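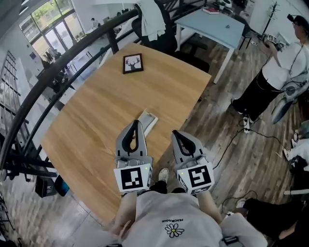 Semcombe, April

Call for participants: do hand-held gripper recordings teach a robot anything useful?

The Probert group at Semcombe is looking for 40 adults to pick things up and put them down again, slowly, with a gripper in each hand. We will pay for your time. Please read to the end before you apply, as the work is duller than it sounds.

What we are testing

A popular claim in our field says that you no longer need a robot to teach a robot. You give people a pair of hand-held grippers with printed marker cubes on them, record what they do at an ordinary table, and train a machine on the recordings. The people making the claim usually add that more recordings from more people will fix whatever is still wrong.

We have doubts about the second part. In our own pilot, called Flaltum, we trained one model on 400 recordings made by two practised members of staff and another on 600 recordings made by a mixed group of newcomers. On a simple task, moving a small object into a tray, the larger set gave the worse result. That is one task, one room and one robot arm at our Stotby site, and we would not ask anyone to believe it yet. It may be that newcomers move in ways the arm can't copy. It may be that our marker tracking drops out when hands are held close together, or that we gave poor instructions. The new study is meant to tell these apart, and it could well show that we were wrong to worry.

What you would do

You will stand or sit at a table and hold two grippers, one in each hand. Some sessions also use a head-mounted device with cables. A member of staff reads out a short task, you do it, you reset the objects and you do it again. The objects are small household ones such as trays, boxes and picture frames.

Each session lasts 2 hours with a break in the middle. We ask everyone to come twice. Half of the participants will be coached between visits and half will not, and we can't tell you beforehand which half you are in.

Several people may be recording in the same room, and there are cables on the floor. Please wear flat shoes.

Who can take part

You should be 18 or over and able to grip and squeeze with both hands for a few minutes at a time. Glasses are fine in gripper-only sessions. With the headset they sometimes are and sometimes aren't, so tell us and we will try it first. Left-handed people are badly under-represented in our pilot and we would be glad to hear from them.

You need no technical background. If you have used this kind of gripper before, say so on the form. We have room for a few experienced people but they will be analysed separately.

Please don't apply if you get motion sick easily or if you have a wrist or shoulder injury that is still healing. The grippers feel light for the first ten minutes and less so after that.

What we record

We record video from the head and from the grippers, along with the position of each gripper. Your forearms and clothes will be in view, and so may other people in the room. Sound is not kept. Faces are blurred before the files leave our own machines, and a person checks the blurring afterwards, having found that the software misses people who are standing side on.

You may ask for your recordings to be deleted at any point before the models are trained. After that we can delete the files but we can't take their effect out of a trained model, and we don't think anyone offering to do so should be taken at their word.

What you get

Payment is by the session, at the casual staff rate, and is made whether or not your recordings turn out to be usable. If you stop early you are paid for the full session. Bus and train fares to Semcombe are repaid with a receipt. Sorry, we can't cover parking.

You will also get a copy of the results, including the dull ones. We have written down which comparisons we will make and what would count against our own view, and you can ask to read that before signing anything.

How to apply

Ask at the Probert front desk for the short form, or write to Zdeňka Baláž at the same address. Say which hand you write with, whether mornings or afternoons suit you, and whether you are willing to wear the headset. Saying no to the headset does not harm your chances.

Questions about the method are welcome, awkward ones included. Zdeňka answers them herself, usually after 4 pm.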